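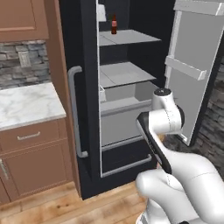

The Drawer Test: Two Grippers and a Kitchen in Simulation

Most comparisons of grippers begin with a cube on a table. We wanted something closer to what people ask for when they talk about help at home, so we gave two grippers the same refrigerator and asked for the same job from both: reach the crisper drawer, work with it, and come out again without hitting a shelf.

The grippers are the Jasonent two-finger model and the Gunero, which has longer fingers and a flatter body. Both were tested only as simulation models, on the same white arm, with the Prins controller sending the commands. The kitchens come from the Lindum scene set. They share wood cabinets, stone walls and a tall refrigerator, but the layout changes from one kitchen to the next, and this was important for us. A gripper that does well in front of one refrigerator may only have learned where that refrigerator stands.

Each gripper got 70 attempts. We counted an attempt as good when the drawer ended in the position we asked for and nothing on the shelves had fallen.

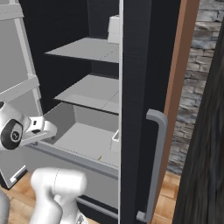 Page last changed: Thu 12 March

The crisper is a more difficult part than it looks. It is a wide bin without a handle of its own, only a rim at the front, and the hand must come to this rim from above or from the side. From above, the shelf is in the way. From the side, the open door takes much of the room, and the wrist has to turn before the fingers can come near. In the view with the drawer pulled out, the fingers point at the left wall of the bin, and one can see how much of the space the wrist needs for itself. I did not think enough about the wrist when we planned the test. I was thinking about fingers, like everybody who buys a gripper.

Jasonent finished with 80 percent of good attempts. Its fingers are short and this helped, because the wrist could stay lower. When it failed, it mostly failed early: it touched the rim too high, slid over it and stopped. I prefer this kind of failure. The controller can see it and try again.

Gunero reached 70 percent. Its longer fingers took hold of the rim in a more stable way, and when it had the rim, the pull was very smooth. But the length that helps at the rim is a problem on the way in. Several times the fingertips met the lower edge of the shelf, and after this the whole movement was lost. We changed the approach angle in August and repeated everything for both models. The number for Gunero given here is already the better one.

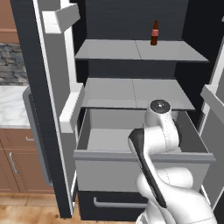 The controller also had its part in these results. Prins plans a path for the wrist and treats the gripper as a simple box around the fingers. For a short gripper the box is nearly true. For a long one it is too generous in some places and too tight in others, and a path that was open in reality — I mean in the simulated reality — was sometimes refused. With a more exact shape for the Gunero the planner became slower, but it found paths that it did not find before. We did not include these runs in the percentages, as the Jasonent was never given the same treatment.

About cameras we can say less. We used 2 views in every attempt, one from the side of the arm and one looking more directly into the refrigerator. The side view loses the drawer as soon as the door stands between. The direct view keeps the shelves well, but the arm itself hides a part of the bin when it rises in front of it. Gray drawer, gray shelf, gray rim: the edges are not easy to separate, and I would expect the same trouble with many real appliances.

Friction is the question which remains open. The drawer in the model slides in the same way each time, and a real one sticks when it is heavy on one side. We plan to add this next, with different loads in the bin, and to repeat the test with the same two grippers before any new one is added.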